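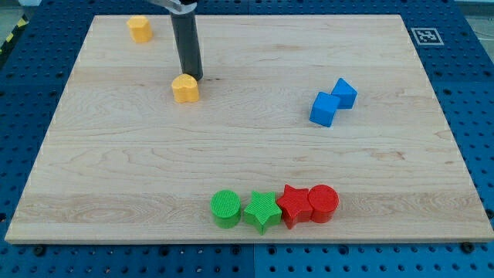

Last updated: 20 February 2020

I've been meaning to write a little thread about learning to bake bread at my age, so settle in with a cup of something, because you know I can't do short.

My grandmother baked every morning of her life and never once wrote anything down. When I asked for her recipe she told me "flour until it's right," and I nodded like I understood. I did not understand. I was eleven and mostly there for the butter.

Fast forward a good long while, and this winter I finally signed up for the evening class at the Hurkstead community kitchen. It's taught by Ifeoma Tamuno, who has the calmest hands I have ever seen and does not laugh at anyone, even when they deserve it (me, the first night, with dough up to my elbows and somehow on my glasses).

The first thing she had us do was put the flour back on the shelf. I was adding handfuls every time the dough stuck to me, and it came out of the oven like a paving stone. My husband ate two slices with soup and said it was "filling," bless him.

What she teaches is to wait. You mix it rough, cover the bowl, and walk away for 20 minutes. When you come back it's a different dough! Smooth and stretchy, and you haven't done a thing except fold some laundry.

Our kitchen is cold in February, so my rises take forever. I tried the top of the fridge, then the oven with just the light on, and the oven light wins by a mile. Please put a note on the door, though. I preheated a bowl with a dish towel over it and the whole house smelled like a campfire.

Let me also say a word for the plain loaf. I got carried away early on and put olives and walnuts and a whole head of garlic in one poor bread, and it tasted like an argument. Flour, water, salt, yeast. Do that over and over until you're a bit bored with it, and then go get your olives.

I'm up to over 40 loaves now if you include the sad ones. The neighbors on both sides have stopped pretending they aren't home, so I think the bread has gotten better.

Last week I made one that had my grandmother's crust, the crackly kind that gets all over the tablecloth. I stood at the counter and ate the heel with too much butter and had myself a small cry, and then I called my sister and told her to come over before it was gone. She made it in time, barely.

Next up is rye, which Ifeoma says is sticky and will test my character. I'll report back!

Comments

Araceli Manzano: "It tasted like an argument" is going on my kitchen wall. My mother's recipe says "enough water," so I feel your pain.

breadandbutterfly: Does the oven light trick work with a gas oven? Mine has a pilot and I'm afraid it'll get too warm in there.

oldporchlight: Try caraway in the rye. And save me a heel.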